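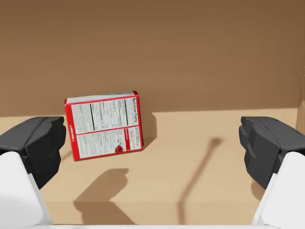 4. Practising the box pick in the simulator

Before you start this section, please finish section 3 (installing the simulator and loading the arm). Every team in the Dellura robotics club must complete the box pick in simulation before they book time on the real arm. The guide was last checked on April 23, 2022 by Vasiliki Liapis. If a menu looks different on your computer, tell her and she will correct the text.

4.1 Preparing the task

1. Open the simulator and choose the task "Food box, open bin" from the list on the left.

2. Type the seed number 1917 in the field "Start position". All teams use the same seed for the first exercise, so that we can compare the results in the meeting.

3. Switch the view to "Wrist". You should now look between the two fingers, with the box and the floor of the bin in front of you.

4. Check that the gripper is fully open. If the fingers are closed, press Home and wait until the arm stops.

Note: With this seed the box does not lie flat. It leans to the right, and its back panel with the Nutrition Facts table is turned towards you. It is also more on the left side of the gap between the fingers, so you will need to correct this before you close.

4.2 Moving to the box

5. Set the speed to Slow. The fast mode is only for teams who already passed the exercise.

6. Move the wrist to the left in small steps until the box is in the middle between the two dark finger pads. Use the arrow keys and not the mouse. The mouse is too sensitive for this.

7. Rotate the wrist until the pads are parallel to the sides of the box. This is the step where most beginners lose time – take it slowly and look at the edges of the red border, they are easier to follow than the small text.

8. Move forward until the distance field shows 13 mm or less.

Caution: Do not use the shadows on the floor to judge the distance. The light in this task comes from above and a little from the left, and the shadow of the gripper can be in a different place than the gripper itself. Always read the distance field.

4.3 Closing and lifting

9. Press Close one time. The fingers stop by themselves when the force limit is reached. The limit is saved in the task file and you should not change it.

10. Wait two seconds, then lift the box by 300 mm.

11. Hold the position until the message "Pick complete" appears. Save the log with your team name and the seed number, for example Modell_1917.

Caution: If the box slips, do not try to catch it with the fingers. Press Reset and begin again from step 3. On the real arm such a movement can damage the finger pads, and we have only one spare pair.

4.4 If something goes wrong

The view is very slow: close the second camera window. On the older laptops this helps a lot. A full attempt should need roughly 800 simulation steps. If yours needs many more, check the speed setting first.

The box jumps when the fingers touch it: you came in at an angle. Repeat step 7.

The log file is empty: you closed the program before saving. Unfortunately the attempt cannot be recovered.

For other problems write to Vasiliki Balaskas and attach the log. When you have three complete picks in a row, continue with section 5, where the start position is random.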